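Visit report: Zillmont framing and mount-cutting works, Trerport
2018-10-20

The open day ran from the loading dock to the finishing room, with groups of 12 leaving every half hour. Our guide was Benedicta Abubakari, who runs the molding side.

Stock arrives in lengths of 3000 mm and is racked by profile. It rests in the racks for a week before cutting, as the store is held at a lower humidity than the delivery trucks. Moisture is checked with a pin meter at both ends of each bundle. Bundles that read high go back on the rack – they are not sent back to the mill.

Cutting is done on a Denness double miter saw, two blades set at 45 degrees. The blades are changed every 500 cuts on hardwood and less often on pine. We were shown a joint from a worn blade next to one from a fresh blade. The gap on the worn one was easy to feel with a fingernail.

Joining uses V-nails driven from underneath, plus PVA glue. Narrow profiles get one nail per corner, deep ones get two, stacked. Glue squeeze-out is wiped with a damp cloth before the frame goes to the curing shelf.

Glass and acrylic are cut in a separate room, which was closed to visitors. The mount cutter, a Yusof machine bought in August, was running window mounts in white and cream board. The operator changed the blade twice while we stood there.

Fitting and final checks are done flat, on paper-covered tables.
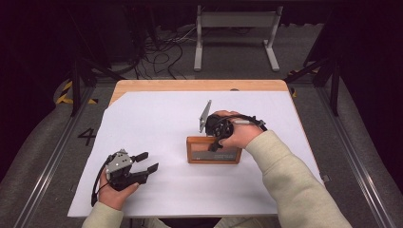 Backing board is held with flexible points and sealed with gummed tape. Hanging hardware goes one third of the way down from the top rail. The tour ended at the packing bench, and parking was in the lot behind the dock.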